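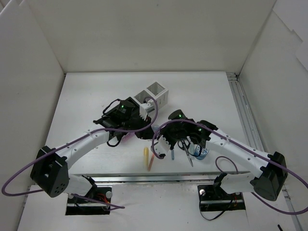 The Great Desk Clear-Out

Print this article | E-mail this article

I own 11 staplers. I know this because I finally laid them all out on the bedroom floor one evening in October, in a row, like fish at a market, and my husband walked in, looked at them, and walked out again.

I don't even staple much! I just can't leave an office supply aisle without something in my hand, and for years it has all gone into the desk. The deep drawer holds the overflow from the shallow drawer, and the shallow drawer holds the overflow from a mug. By last fall I was doing most of my writing at the dining table, with one pen I kept hiding from the kids.

So when my editor asked who wanted to write something about getting a desk back in order, I had my hand up before she got to the end of it. I called Danica Ďurica, who used to run the stockroom at a print shop in Noltley and now goes into other people's home offices and sorts them out for a living. She came over with two grocery bags, both empty, and a roll of masking tape.

Everything Out

She made me take out every single thing. I'd assumed we would go drawer by drawer and I could kind of steer her away from the bad one, but no, it was all coming out. We used the dining table, which is white, and I'd recommend a pale surface if you have one, or an old sheet if you don't. Paper clips vanish on a dark rug (ask my vacuum).

Then she had me count, for my own good, she said. I had 177 pens, pencils and markers. I tested them all on the back of a phone bill and it took the better part of an afternoon, plus a pot of coffee. More than half went in the first grocery bag. A pen that needs scribbling to get going is done as far as Danica's concerned, and she was pretty brisk about a Trostine fountain pen I'd been meaning to get fixed since before my son was born. I kept that one. I did have to put a piece of masking tape on it with a date, and if it isn't at the repair counter by then, out it goes.

And then the paper clips. I'll spare you the details, but there were 673, and yes, I counted those too. By that point I was sort of enjoying myself.

The Holder Question

My first instinct with a mess has always been to go buy a container, and Danica won't have it. You don't buy a thing until the sorting is finished, and then you buy for the pile you've got. I had already ordered a bamboo tower from Ciltavent with a spinning base and little drawers, and it went back in its box that same night. It was gorgeous. It was also taller than my monitor.

What she likes is plain and squat, in white or light grey, with openings in the sides. I'd never given openings any thought. But with solid walls you're looking down into a dark well and fishing for the glue stick by feel, and with slots you get a glimpse of what's in there from your chair, even if it's only a stripe of color. Dust and pencil shavings have a harder time piling up in the corners too. Mine cost less than lunch.

Where you park it matters more than I would have guessed. I had always lined everything up along the back of the desk, dead straight, like a hotel. Danica shoved the holder over to the left and turned it on an angle, and I straightened it, and she turned it again. We did this a few times.
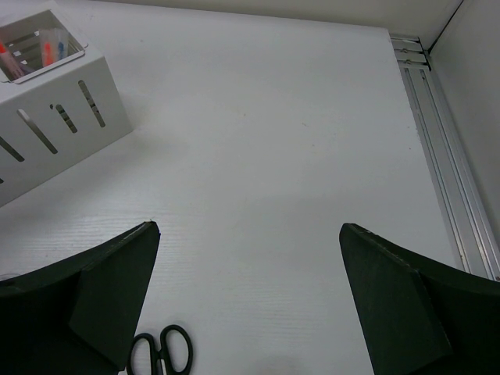

Scissors were our one real argument. I've always stood mine point down in the cup with the pens, and she thinks they should lie flat, on their own, close to your hand, with the handles toward you. Her reasons: they hog the cup, they tip it over when it's half full, and you always pull out two markers along with them. Fine, I said, but then they're just lying around. She said things you use every day are allowed to lie around.

I've come over to her side on this, mostly. I use my scissors constantly, for packages and coupons and the tags on kids' clothes, and having them down where I can grab them has saved me a lot of rummaging. If you've got a toddler in the house you'll want to ignore all of this and put them up high.

The Bare Middle

The rule I've had the most trouble with is the middle of the desk. Nothing lives there. You can work on it all day long, and things can come out onto it, but at quitting time they go back to the sides. For the first week I set an alarm on my phone for 5 p.m. and swept everything off like a bartender.

A clear desktop also shows you what shape it's in. I found scuffs and specks I'd never seen before, and a ring from a coffee cup that may be older than my marriage. A damp cloth and a drop of dish soap took care of most of it. My sister swears by Sithole, a cream cleaner that comes in a tub, but I'd test it on a corner before I let it anywhere near a painted top.

As for the staplers, I'm down to 2. One is for the desk and one is for upstairs, where there's never any paper, but I like the color. The rest went to my daughter's school along with a shoebox of paper clips and a fair number of the working pens.

Print this article | E-mail this article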